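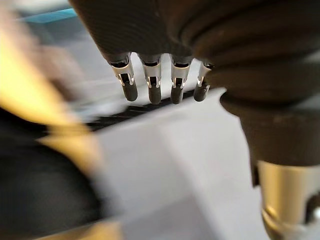

Four metal fingers with dark rubber tips, held over the pale surface. The thumb is the big dark part on the right.

Hand trial, February: pictures and costs

Rawan Haddad asked for a page the whole buying group could look at before the budget meeting, so I have put up two pictures with my notes. I am the one who keeps asking what it costs, and I have not changed my mind yet.

The hand is on loan through Skutwood. Their quote for keeping it is £3182 for the year, with fitting and one visit from their engineer. That leaves out the fingertips, which they count as wear parts at £133 a set. Marwan Harb asked how many sets a year we should allow for and was told it depends on use. Everything depends on use. I would like a figure in writing before anyone signs.

Sugeng Wuisan likes the fingers and thinks a plain two-jaw gripper would be a false economy on the small parts. He may be right. Dornelus will do us a two-jaw for a good deal less, and I have asked for one on the same terms so we can put the same 160 parts through both. Until then we are comparing a thing on the bench with a page in a catalogue.

Rania Rawashdeh's point about training is a fair one too. The quote covers two people for one morning. We have three shifts. 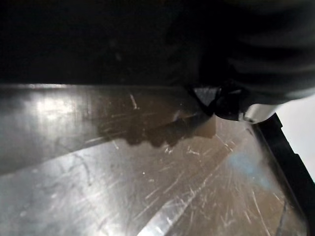 Scratched steel with a black raised rim, and a small beige-white piece lying under the dark parts of the hand.

Steel is on the list as well. Sawsan Matar wants a new work surface costed with the hand, at £264, on the grounds that glare and scratches can't be much help to a camera. Skutwood say their software copes with shiny metal. I have heard that from other sellers, and I'd want to see it done with our parts and our lights. If a matt mat does the same job, we should try the mat first.

For the meeting I suggest we put the hand down as "not decided" and carry the money over. Still wanted from Skutwood: the price of a spare thumb, how long a repair takes, and whether the loan can run on until the Dornelus gripper gets here. Sabbagh are welcome to quote too if they can answer the same questions.

Please send corrections to Rawan and copy me in.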